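Project report, module "Everyday Life and Technology"
Group 3, final version

# Who washes, and when? Laundry habits in the Keltcombe student houses

## 1. Why we chose this subject

Laundry is a work that every household does, but people speak little about it. In our first seminar we read that in 1857 the town of Keltcombe opened its public wash house near the river. Women came there with their linen from early morning and paid by the hour. The building still stands, today it is a music school. We wanted to know what has changed since that time, and what stayed the same.

Our main question was: how do students who live together decide when to wash, what to wash together and who does it?

## 2. Method

We made a paper questionnaire with short questions and put it in the mailboxes of the three student houses on Toketti Street. We received 69 completed sheets. After this we made longer talks with residents who had written that they would like to tell more. We also visited the town archive and read the price lists and the house rules of the old wash house.

One difficulty was the language. Not all residents understood the word "load" in the same way – for some it was one full drum, for others everything they wash on one day. We corrected the question in the second week, but the first answers could not be repeated. For this reason we do not compare the number of loads per person.

## 3. Results

Sunday is the most popular day in all of the houses, and the evening is the most popular time. Many residents wrote that they would prefer another day, but their lectures and jobs do not allow it. In the old rules Sunday washing was forbidden, so here the change is very clear.

Sorting is the point where the answers differ most. Some learned at home to separate white, light and dark things, and they continue it. Others stopped when they moved out, because a small basket does not give enough clothes for separate washes.

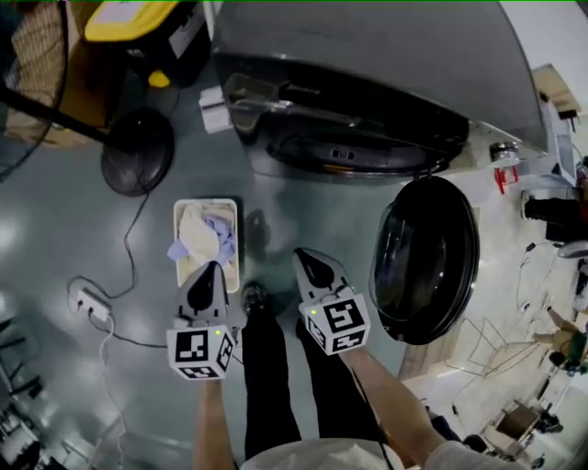

*Fig. 1: Front-loading washing machine with open door and a basket with light-colored and lavender laundry.*

About sharing we found less than we expected. Friends cook together and buy food together, but most of them wash alone. In the talks we heard that clothes feel more private than a pot of soup. Only towels and kitchen cloths are often washed for the whole apartment, and mostly the same person does it each time.

## 4. Discussion

We used the model from the Mitsotakis-Vlachou reader, which divides housework into planned work and work "on the way". Cooking was easy to place in it. Laundry was harder, as it is planned at the start and then it waits for somebody. Several residents wrote that the conflict in their apartment is about wet clothes left in the drum, and much less about costs.

For the tables we used the program Provero. It was simple to learn, but the long written answers had to be sorted by hand, and this took more time than we had in our plan.

## 5. Limits and next steps

Our results are only for one street, and families are missing completely. A next group could ask the same questions in the older part of Keltcombe, where some people possibly still remember stories about the wash house from their grandparents. The blank questionnaire and the copied house rules are in the appendix.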